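Chapter 6
Care of Clothing and Bed Linen

Learning objectives
After studying this chapter, the student should be able to:
select a suitable surface for folding garments;
fold trousers, shirts and knitwear for shelf or drawer storage;
make up a bed with a quilt and inspect it for wear.

Key terms: inseam, crease line, patchwork, airing

6.1 Introduction
Clothing and bed linen are handled every day in the home, and the way they are handled affects how long they last. Hanrahan and Vieira, in their survey of 400 households, found that the bed was the surface most often used for folding. A made bed offers a wide, soft area at a convenient height, and long garments can be laid out at full length on it.

Before folding begins, the quilt should be pulled level and the pockets of each garment emptied. Jeans are spread lengthwise and smoothed from the waistband toward the hems.

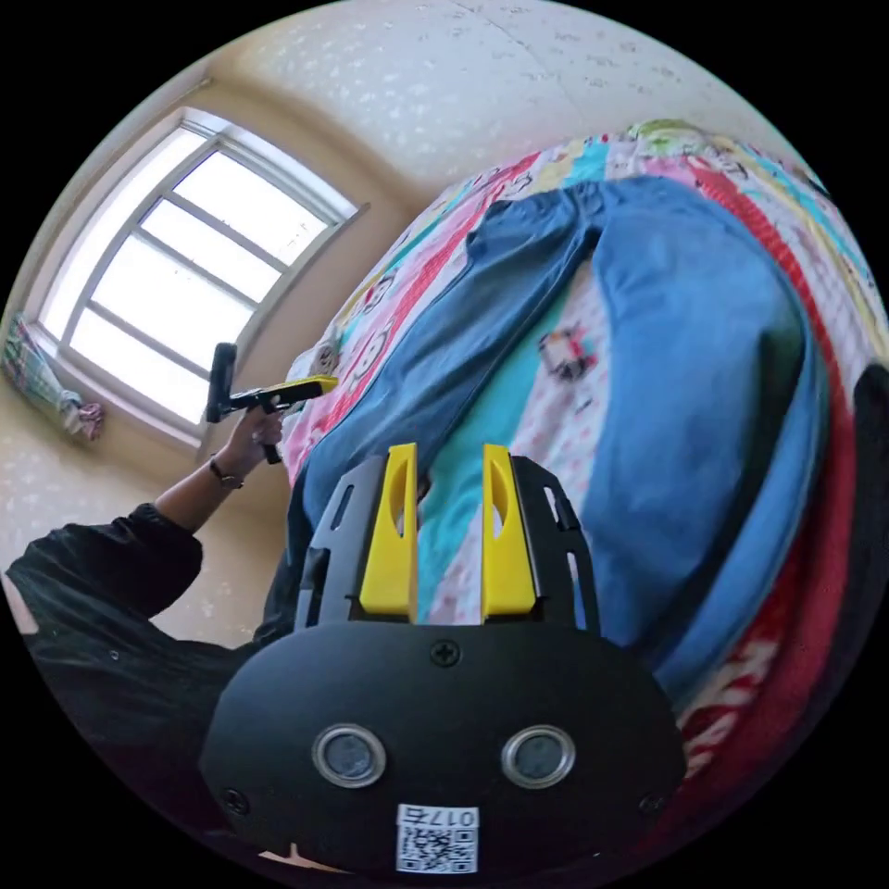

One leg is then placed over the other so that the inseams meet, and the garment is folded in thirds. Heavy fabrics such as denim are stored at the bottom of the stack. Patchwork quilts require separate attention, as the seams between strips may weaken before the cloth itself does. Their care is treated in Section 6.4.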